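Re: [Gritby-fans] Away day at Fornmont, and the matter of the second bus
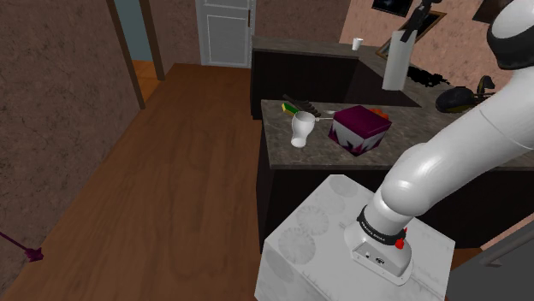 Page last changed: October 25, 2022

Hello everyone,

Sorry it has taken me a while to get to this. I wanted to sit down with a cup of coffee and answer it properly, and the house has been full of grandchildren, so there hasn't been much sitting.

Dale wrote:

> Hi all,
>
> Is there any news on the second bus for the Fornmont game? I put my name
> and my brother's name down after the Eklund match and haven't heard a
> thing. Last I knew we had 40 people wanting to go and the first bus was
> full. Also, is it true they've moved kickoff? My brother works till noon
> and if it's the early start he can't make it.
>
> And what does everybody think about the Flolberg result? I thought we
> were robbed.
>
> Dale

Dale, you and your brother are both on the list, so please don't worry. I have you down right under the Hendersons. The first bus holds 27, and yes, it filled up the same evening I sent the note around, which made me very happy (I remember the seasons when we went to away games in two cars and had room for the coolers on the back seat!). For everybody else we have a smaller bus from the same company, and the driver is the nice one who let us stop for pie on the way home from Eklund in May. Both buses leave from the parking lot behind the Gritby ground, the side with the ticket windows, and not from the front gate where we met last time.

The price for the second bus is $10 a seat, same as the first. The company wanted more, but we have $500 sitting in the travel fund from the raffle and I would sooner spend it on getting people to a game than leave it in the bank. If anyone feels strongly the other way, write to me and we can talk it over.

Now, the kickoff. It has been moved, but later. Fornmont have a youth match on the same field in the morning and wanted time to get the lines repainted. Three o'clock is the new time and the buses go at 12:30, so your brother should be all right if he comes straight from work. I'll hold the second bus for him a few minutes if you call me. Please call instead of texting, as I never hear the thing buzz when I'm herding people.

As for Flolberg, well. I've watched the second goal again and I'm afraid I think their man was onside. I know that won't make me popular! Our left back had drifted up to argue about the throw-in and simply never got back, and you can't ask a goalkeeper to deal with two men on his own. The penalty we didn't get is another story, and there I'm with you all the way. He was pulled by the shirt for three full steps. My wife, who was knitting and only half watching, put her needles down and said a word I haven't heard from her in years.

What pleased me was how we played after that. Last season we'd have let our heads drop and lost by four. This time we kept passing, kept the ball on the grass, and had them kicking it into the stands for the last part of the match. If we start against Fornmont the way we finished against Flolberg, I think we can get something. They're slow at the back and they don't like being run at. I'd like to see the young fellow on the right wing start for once, instead of coming on with the game half gone.

A few odds and ends. Visitors go in by the gate on the river side and the stand there has no roof, so bring a coat. There's hot food, though the line gets long at halftime. Whoever left a green thermos on the bus after Eklund, I still have it, and it has been washed. And if you've got one of the big flags at home, please let me know so we don't all arrive without one, each thinking somebody else was bringing it.

Anyone who still wants a seat should write to me directly and not to the whole list, and tell me if you need to sit near the front.

Warm wishes to all of you, and see you in the parking lot,

Bendik Westerberg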